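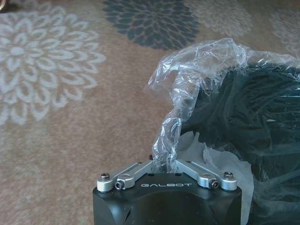

Black material in clear plastic, on the rug

Storing fabric, thread and half-finished quilts

Most of what goes wrong with a fabric stash goes wrong while it's put away. These are the things I do at home, in a small house with one decent cupboard.

Wash cottons before they go on the shelf. If you wash as you buy, you never have to wonder later which pieces have been done. I snip a small corner off each washed piece so I can tell at a glance. Dark reds and navies get a second wash with a white rag in the drum. If the rag comes out pink, wash again.

Dry everything fully. A length that feels dry on the outside can still be damp along the fold, so hang it over a door overnight before folding.

Plastic is fine for carrying fabric home and fine for a week or two. For longer than that I use old pillowcases, which keep the dust off and let the air through. Wool goes in a lidded box with cedar, and I sand the cedar lightly every December to bring the smell back.

Fold quilts in thirds, and refold them along different lines every few months. A quilt left on the same creases for years will wear through there first. Michalis Vrettos, who taught the evening class I went to in Floststead, rolled his around cardboard tubes with the top facing out. It works well if you have the length. 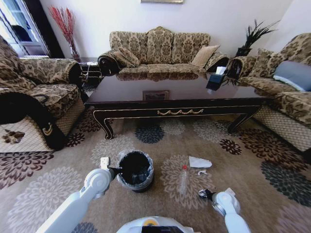

Tubes from a carpet shop are usually free. Cover them with a layer of clean cotton sheeting before any quilt goes near them, as bare cardboard will mark pale fabric in time.

Thread wants to be kept out of the sun. I had a 500 metre reel of Vundell cotton on the windowsill for one summer and it snapped every few inches afterwards. To test an old reel, pull off an arm's length and give it a sharp tug. If it breaks with hardly any effort, keep it for tacking or throw it out.

Batting comes out of the packet creased. Unroll it the night before, or put it in the dryer on low for 12 minutes with a barely damp flannel.
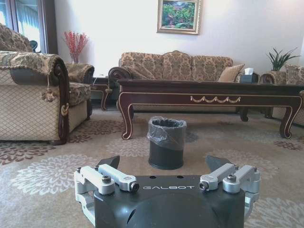

Small black bin on the patterned carpet

Scraps are the hard part. Mine are sorted by size, and anything narrower than a finger goes in the bin or into a draught excluder. Strips are kept together by width and tied with selvedge.

For pins dropped on carpet, a magnet wrapped in a plastic bag picks them up. Turn the bag inside out over the pins and they come away in one go. Do this before you vacuum.

Label unfinished projects with the pattern name, the needle size and the stitch length. I use luggage tags and a safety pin.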